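Kereama河岸餐饮户外就餐区改造项目
阶段进展报告（提交资助方Rirkisum）

报告日期：2019年3月26日
项目负责：Cyprian Rutkowska
执行单位：Porkent餐饮运营

一、报告范围

本报告涵盖上一份报告提交后至今的工作，涉及河岸露台的结构施工、户外供餐流程、座位与遮阳、许可办理、菜单试做及经费使用。室内餐厅部分由Porkent自有资金承担，不在资助范围内，文中仅在影响户外工期时提及。

二、总体状态

露台主体结构已完工，防滑面层铺设完成，栏杆安装完成并通过承载检查。给排水管线已接入，户外吧台的冷藏与洗杯设备已就位，尚未通电调试。遮阳系统由Drarnuteck供货，立柱已安装，篷布尚未到场。按合同约定，篷布应于上月交付，目前延误，供货方书面说明的原因为面料阻燃检测需重做。我方已要求其提供检测机构的受理回执，收到后将作为附件补交。

原计划的试营业时间暂不调整。如篷布在开业前仍未到场，露台将先以独立遮阳伞过渡，靠水一侧的座位在大风天气下停用。过渡方案所需的伞座配重已按现场风速记录核算，结果满足要求，计算书存于项目文件夹，可随时调阅。

三、结构与场地

原木质平台拆除后，发现南侧支撑梁有两处腐朽，位置在旧排水口下方。该处已更换为镀锌钢梁，并重新做了坡度，雨水改由西侧集水沟排出。此项不在原预算内，费用从不可预见费中列支，金额见第八节。

露台与步道之间的高差原为一级台阶，现改为坡道，坡度符合无障碍通行要求。坡道占用了原定等位区的一部分，等位区相应移至入口北侧，靠近自行车停放点。移位后，排队人流与上菜路线在入口处有一段重合，需在试营业期间观察，必要时以地面标识分流。

户外照明采用低色温灯具，朝向水面一侧加装遮光罩。步道管理方曾就光线外溢提出意见，加装后已现场复核，对方未再提出异议，书面确认尚待取得。

四、供餐流程

户外供餐采用“吧台点单、叫号取餐”与“桌边服务”并行的方式。平日午间仅开放前者，晚间及周末两者同时运行。厨房至露台的最长上菜路线经过一道双向门，门体已更换为带观察窗的型号，并在两侧设置减速标识。

热菜出餐后的保温问题在前一阶段已提出。测试结果显示，普通瓷盘在有风条件下温度下降较快，汤类尤为明显。现阶段的处理办法是缩短出餐口停留时间，并对汤类改用带盖容器。烤制类菜品影响较小，不作调整。

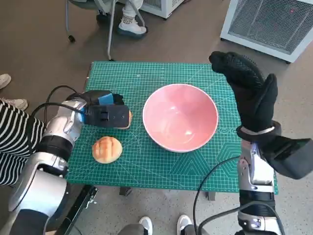 餐具周转方面，户外使用的碗盘与室内分开编组，回收后在吧台后方初步清理，再送入主洗碗间。分开编组的目的在于单独统计破损。上一季度的破损主要发生在回收环节，原因是回收车层高不足，盘碗叠放过密。新回收车已下单，层高可调，到货后由领班组织一次操作培训。

五、菜单试做

户外菜单定为11个品项，其中小食与面包类占多数，主菜数量少于室内菜单。筛选标准有两项：出餐时间不超过厨房设定的上限，以及在无桌边切分的条件下可由顾客自行食用。按此标准，原计划中的整条烤鱼已撤下，改为去骨鱼块配时蔬。

面包类由Porkent中央厨房每日配送，露台不设烘焙设备。配送时间定在开餐前，周末增加一次午后补货。试做期间发现，表皮酥脆的品种在河岸湿度较高的时段容易回软，放置时间越长越明显。目前改为小批量出柜，余量留在室内保存。该做法增加了人员往返，对高峰时段的影响尚无充分数据。

饮品部分以无酒精和低度酒为主。夜间酒类供应受许可条件限制，菜单上单独列示，停售时间与许可一致。

六、许可与合规

食品经营许可的变更申请已受理，户外区域作为新增经营场所登记。消防验收因篷布未到场，只能先验收疏散通道与灭火器配置，遮阳系统部分须另行安排。占道许可仅涉及入口处的菜单立牌，已批复。

噪声方面，户外不设现场演出，背景音乐音量由吧台统一控制，夜间自动下调。周边住户沟通会已召开，意见集中于垃圾清运时间与夜间散场。清运时间已由清晨改为上午，承运方已确认。散场安排将在试营业后再向住户通报一次。

七、人员

露台所需岗位中，领班和吧台岗位已到位，传菜岗位仍缺5人。招聘困难主要在于户外岗位的季节性，应聘者多希望获得全年合同。拟采取的办法是将传菜岗位与室内岗位合并排班，淡季转入室内。该方案会增加室内淡季人工成本，由Porkent承担，不申请资助资金。

到岗人员已完成食品安全与急救培训。水边安全培训安排在试营业前，内容包括救生器材位置、恶劣天气清场步骤及与步道管理方的联络方式。

八、经费使用

截至本报告期末，结构施工与给排水两项已结算，与预算基本一致。支撑梁更换支出3,000欧元，全部从不可预见费列支，该科目仍有余额。遮阳系统按合同仅支付了预付款，尾款在篷布安装并通过消防验收后支付。餐具与回收车的采购金额低于预算，结余拟转入户外取暖设备，此项调整需资助方书面同意，申请表随本报告一并提交。

九、主要风险

篷布交付为当前首要风险。若延误持续，消防验收将随之推迟，露台满座容量无法启用。按过渡方案，可开放座位大约为100个，营业收入预测已按此数重新计算，并列为保守情形。

次要风险为春季水位。历年高水位时段，步道低处会短时封闭，顾客只能从北侧进入。已在北侧增设指示牌，并与步道管理方约定封闭前的通知方式。

湿度对面包类品质的影响、入口处人流重合两项，目前列为观察项，暂不设专项经费。

十、下一阶段工作

完成吧台设备通电调试及水质检测。
取得Drarnuteck的检测受理回执，并确定新的交付日期。
完成传菜岗位招聘及合并排班表。
组织两次模拟营业，一次为午间叫号取餐，一次为晚间并行模式，记录各环节用时。
取得步道管理方关于照明的书面确认。

露台的季节性运营拟持续至10月，届时提交运营数据及结算报告。需资助方在下次例会前答复的事项有两项：结余资金转入取暖设备的申请，以及是否接受在篷布到场前以过渡方案启动试营业。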